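Home Topics A–Z Furniture Household Recent changes
Shares 5 Comments 2

Desktop items

Desktop items (also table items, surface items) are the small movable objects kept on a desk or work table and used, or at least tolerated, by the person who sits there. The term covers pointing devices and their mats, writing tools, drink containers, stickers, cards, tubes and small bottles, and flat packaged goods. It does not cover the furniture itself, fixed lighting, or equipment that is bolted or clamped to the surface. Monitors and keyboards are treated separately in most inventories.

Terminology

In office supply catalogs the word "desktop" is applied to anything sold for use on a desk, including trays and organizers. In household writing the sense is narrower and refers to loose objects only. The Vincze scheme, a sorting method used in small offices and shared study rooms, divides desktop items by how they rest on the surface:

Flat items lie with their largest face down and can be covered by other items. Mats, cards, sticker sheets and thin boxes belong here.
Standing items rest on a base smaller than their height. Cans, drinking bottles and pen cups belong here.
Hand items are low, rounded or tapered, and are picked up or moved many times a day. The computer mouse is the usual case.

Tubes are a known difficulty. A tube with a flat cap can be stood on the cap, while a tube with a narrow tip is nearly always laid down. The scheme files each tube by the position it is normally left in.

Arrangement

Most desks fall into a front zone and a back zone without any planning. The front zone is within reach of the forearm when the elbow stays near the body. The back zone requires the arm to be extended. Standing items move toward the back zone over time, where they are less likely to be hit by a sleeve. Flat items spread across both zones and often mark the boundary between them. On a light wooden table used in this way, a slim green drink can may stand toward the far side and a tall translucent bottle toward the left, with a sheet of stickers lying flat in front of the bottle.

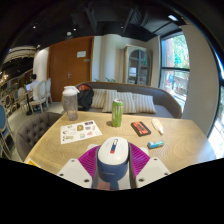

Ernő Barta disputes the two-zone account and holds that the position of standing items depends on the nearest wall outlet and the chair, so that on a table approached from several sides there is no back zone at all. He proposes a ring model in its place, in which tall objects collect wherever the fewest people reach. The ring model has been used for meeting tables but has found little use for single desks.

Handedness has a strong effect on the front zone. A right-handed user generally keeps the pointing device and its mat to the right of center, and drinks on the left. Where a desk is shared between left-handed and right-handed users, the mat is often left in the center and the mouse is moved from one side to the other. Kavitha Varma, in notes on the shared study rooms at Ostville, recommends that the mat be treated as the fixed point and every other item be placed in relation to it.

Mats and pointing devices

A mouse mat provides an even surface for the sensor and keeps the feet of the mouse off the table finish. The common forms are:

Cloth top on a rubber base. Quiet and easily rolled. Picks up skin oil and drink stains.
Hard plastic. Fast, easy to wipe, and louder in use.
Extended mat. Covers the width of the keyboard and mouse together. Must be lifted in full when the desk is cleaned.

Printed mats are usually rectangular with rounded corners, since square corners tend to lift first. Landscapes, plants and flowers are frequent subjects. Older optical sensors sometimes lost tracking over glossy areas or at hard borders between light and dark ink. Current sensors are much less affected, although a highly reflective print can still cause trouble.

A mouse stored off its mat should be set on bare table. Placing it on paper or on a sticker sheet can move grit onto the glide feet, and the sheet may bend under it.

Flat paper goods

Sticker sheets consist of a printed face stock, a layer of adhesive and a coated backing. Designs are cut through the face stock only (a "kiss cut"), which leaves the backing whole. A sheet left on a desk is exposed to three kinds of wear. Edges curl when the face stock and the backing take up moisture at different rates. Corners of single stickers lift when the sheet is bent. Inks fade in direct sun, with reds and yellows generally going first.

Cards with a printed QR code are common on desks because they come packed with other goods. The code can be scanned at an angle, within limits, but not when a corner square is covered by another object. Keeping such cards near the front edge of the table makes them easy to scan and also easy to knock off — a compromise that has no agreed solution. Barnabás Major suggests copying the address once and discarding the card.
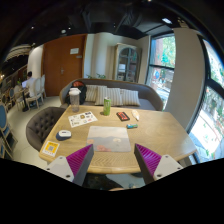

Cards that must be kept are better placed upright in a holder or under the edge of the mat, with the code exposed. Tape should not be run across the printed side. The clear film reflects overhead light and makes scanning slower.

Standing items and liquids

Drink containers account for most of the damage reported to desktop items. Two properties matter: the ratio of height to base, and whether the container can be closed. A slim can has a high ratio and cannot be closed after opening. It is tipped easily when nearly empty, when there is little liquid left to lower its center of mass. A tall drinking bottle with a lid is also tipped easily, but a closed lid limits the loss.

Condensation is a slower cause of damage. A chilled can leaves a ring on unsealed wood, and repeated rings on an oiled or waxed finish may need sanding. Lacquered wood is more resistant. The usual measures are a coaster, a sealed finish, or a rule that drinks stay on the side away from paper.

Tidying methods

Full clear. All items are taken off, the surface is wiped with the grain, and only the items in use are returned. Suited to weekly cleaning.
Zone clear. One half of the table is cleared onto the other, wiped, and the process is reversed. Quicker, but crumbs are often carried across.
Fixed outline. The position of each item is marked with tape or recorded in a drawing. Used in shared rooms where the desk must be reset between users.

The fixed outline method was described by Edit Jakab for the reading room at Iltevano, where desks were reset each evening. Her list placed standing items first, then flat items, and hand items last, so that nothing had to be lifted twice. A later version, drawn up in December, allowed flat items to overlap by up to half their width. Suleiman Iyamu has argued that the overlap rule defeats the method, as a covered item is no longer checked.

Inventories

Formal inventories of desktop items are rare. The Stukier list, compiled for a group of shared offices, has 899 entries and omits consumables such as drinks and adhesives. A planned extension to 3,000 entries would include them. The list records material, resting position and dominant color for each entry — but not maker or price. Entries are reviewed when an item changes form, for example when a tube is reissued with a different cap.

See also

Coaster
Desk pad
Mouse mat
Sticker sheet
Work table

Last revised 19 February 2024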